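**1/** Cleared out the hall drawer tonight. By which I mean I moved the hall drawer on to the table, where it now has better lighting.

**2/** The plan was three piles - keep, give away, bin. The plan lasted 10 minutes. There is now one pile, and it's called "hmm".

**3/** Things I apparently can't live without: scrunchies. I've had short hair for 6 years. I still sat there deciding which one was "more me". (Leopard print. Obviously.)

**4/** Horațiu rang in the middle of it and said to put everything in one box and not open it till December. If I haven't missed anything by then, the lot goes. He's 32 and has never owned more than one hat, so it's easy for him.

**5/** Found a knitted sock. Spent far too long on its partner. Checked the washing machine, behind the radiator, inside the other socks. Kept the sock. Hope is also clutter.

**6/** Amnuay wants to know why there are sponges in with the woollens. Amnuay is welcome to come round and run her own drawer enquiry.

**7/** Box is out, blue bags are out, kettle's on. Back to it after the news. 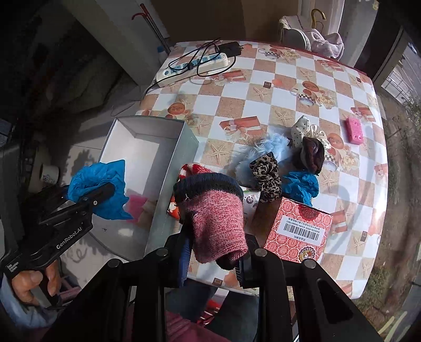
**Household / Sorting & Storage**

**8/** Pink and red with a navy cuff, if anyone has seen the other one. The tablecloth has starfish, teacups and presents on it and is staying, before any of you start. The power strip at the far end needs a drawer of its own, and I know of one that's just come free.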